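Recording a demo by remote control in the simulated room

Last revised 27 Feb 2022

Most guides promise you can teach a two-armed robot a chore in an afternoon. I've done this with the Wokitard controllers on the Enwood room set, and I don't believe it. You can get 5 usable demos, though, if you're strict.

Step 1. Load the room and take hold of both arms. Move them slowly until you trust the mapping. The Visum manual says to skip this. Don't.
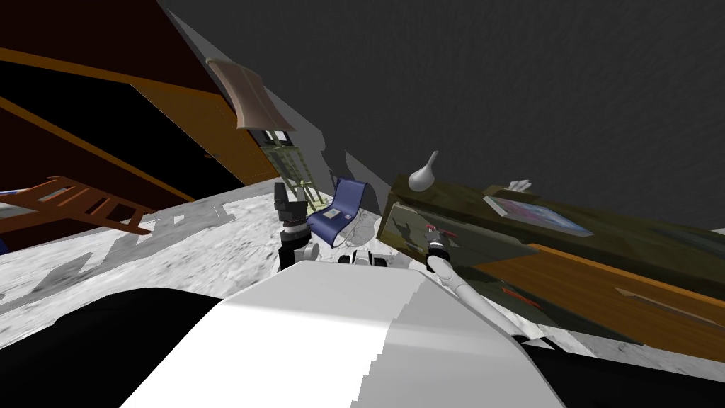
Head view, right gripper in front of the green cabinet.

Step 2. Pick one target and stay with it. My first batch had 47 takes, and I threw out nearly all of them for wandering. 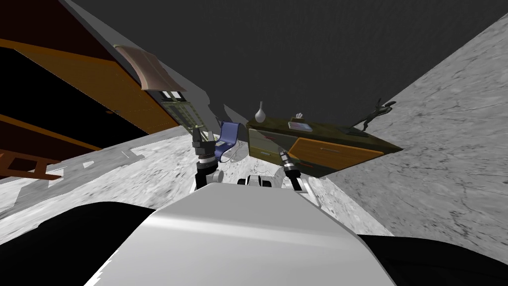 My main complaint is with "natural" motion, which every tutorial asks for. A policy copies your dithering along with everything else. Choose a fixed approach and repeat it. With a tilted head view like mine, judge height against something that stays put, such as the little narrow-necked vase at the left end of the cabinet. I don't trust the depth readout for that.

Step 3. Check the fingers before you press record. Start every take with the gripper open and nothing between the fingertips. 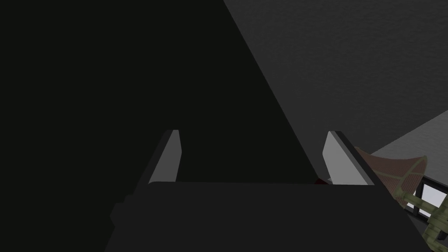
Step 4. Replay before you save

Play each take back at full speed. If you wince, delete it. The Shibata export tool will accept anything, including a take of 1706 frames in which the arm mostly waits.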